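How to Set a Table for the Tidy-Up Event

For new members of the Ternwood Robotics Club, and old members who skipped this page last year

The tidy-up event at the Volamari student challenge sounds like the easy one. There is a table with kitchen things on it. The arm picks up the things and puts them where the card says. Toddlers can do this. Your arm can't, or not yet, and most of the reason is that teams practise on the same lovely, well-spaced table every week and then meet the judges' table, which was laid out by someone who dislikes them.

So before you touch any code, learn to set a bad table.

What you need

A low table with a plain top. One tray, two bowls of different sizes or colours, a few small cups, some cutlery, a sponge, play food, and something small and fiddly that comes in a pile. Check the club cupboard first, then the op shop. Don't bring your mum's good bowls. We've had that conversation with a mum.

You also need the arm, already bolted down and homed, and the Roklow control program open on the club laptop. If the laptop wants to update, let it, and go and have a biscuit.

Step 1: Park the arm

Send the arm to its rest pose, off to one side, and press the pause button on the screen. Then press the red one on the wall box as well. People forget the second one, and then they lean across the table with a fork in hand while a motor hums beside their ear.

Step 2: Put the big things down first

Tray on one side, bowls towards the middle. Leave them well inside the edge of the table. If a bowl hangs over the side, you'll be practising the floor event, and there isn't a floor event.

Step 3: Make it awkward

This is where beginners get shy. They put every object a hand's width from the next one and square it all up like a shop window. The judges won't. Turn the cutlery so no two pieces point the same way. Lean something curved against a bowl. Line up a few small things along the back, where the arm has to reach over everything else. Put a see-through cup in there too, because the camera hates those and you may as well find out now.

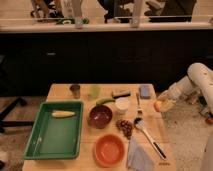
Leave the tray mostly clear. The most common task card is some version of "put the food in the tray", and a full tray means your arm will stack things, and it's bad at stacking.

Step 4: Write the card

Use the blank cards in the Iordache folder (named after the old grant, don't ask, the label won't come off). One task per card. Use everyday words, and be exact about where things end up. "Put the banana in the dark bowl" is a good card. "Clean up" is a philosophy. If two teammates read your card and picture different endings, write it again.

Step 5: Run it twice, then change it

Un-press the red button, un-pause the program and start the run. Keep your hands behind the tape. Let the arm fail all the way through. Jumping in to rescue a falling cup feels kind, but it ruins the recording, and the cup is plastic.

After 2 runs, move at least one big thing and one small thing. Teams that skip this end up with an arm that has learned one table by heart. Last season ours did beautifully at home, then went to the challenge and reached with total confidence for a bowl that was nowhere near its gripper. The audience was very nice about it.

A full practice session is 12 layouts. That takes nearly all afternoon, so don't start at four and expect to catch your bus.

Step 6: Save it properly

Name the file with your team, the layout and the run, in that order. The shared drive had 2496 recordings on it when we last tidied up, and a depressing number were called "test", "test new" and "REAL test". We kept the ones we could identify. If yours vanished, now you know.

If things go wrong

The arm stops halfway and sulks. It has probably reached its joint limit. Send it back to rest and shift the object closer to the base.

It grabs air just beside the object. Redo the camera calibration. Someone has bumped the stand, and no, it doesn't matter who.

It picks up flat cutlery on one try in five. Same here. Try coming in lower and slower, and closing the gripper near the middle of the handle. If you crack it, write up what you did and stick it on the whiteboard, over the drawing of the duck if you have to.

It squashes the food. Turn the grip force down. The setting goes back to full every time the program restarts, so check it again after the biscuit.

Packing up

Arm to rest, both buttons, power off at the wall. Small bits go in the jar with the lid and everything else goes in the tub. Count the forks. The canteen thinks we steal them, and in October the canteen was right.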